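The spreadsheet has a name now, which is how I know I'm serious. It's called Urari, and it holds every penny I plan to spend on getting a robot arm into the workshop at Dirstead.

Total pot: £3,057. I'd love to say that buys an arm, but it doesn't buy the kind I drool over, so the plan is to hire one for 2 months and spend the rest on the boring bits (a proper stand, a decent computer, a spare set of gripper fingers). The hire takes £2,000 of it, paid up front to Endonholm. I haggled a bit. I was terrible at it!

What I've loved most is how much you can try before spending anything. I've been running kitchen jobs in simulation every evening since Tuesday, and my shopping list has changed 9 times. The stand went from "nice to have" to the top line. The fancy camera dropped off completely, and I don't miss it one bit.
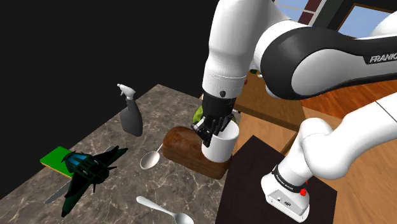

The Franka in simulation, gripping a white cup with the cutlery and sponge still to sort.

Next job is the electrics, and then measuring the doorway, which I keep putting off. Kandasamy have a second-hand bench I've got my eye on too, if there's anything left in the pot by December.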